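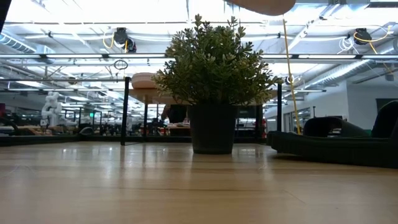 Olá, Ermelinda! Cá vai o ponto de situação da coleção de saias plissadas para a Prudico, a 18 de junho de 2019.

As três amostras midi chegaram de Morais e estou apaixonada pela verde-azeitona (a cintura assenta tão bem!). A bordô ainda precisa de mais peso na bainha, e o Gonçalo Barros já pediu outra prova à costureira. Quanto a tecidos, comprámos 837 metros e gastámos 710, por isso dá à vontade para repetir os tamanhos grandes.

O que me preocupa são os fechos: a Gellivmont trocou-nos a cor em 40 peças e ainda não confirmou a devolução. Ligo-lhes outra vez amanhã.

Do orçamento aprovado em fevereiro falta só libertar a parte do lookbook. Consegues ver isso com o Abenezer? Sem essa verba não posso marcar a modelo.

Beijinhos,
Loan Cù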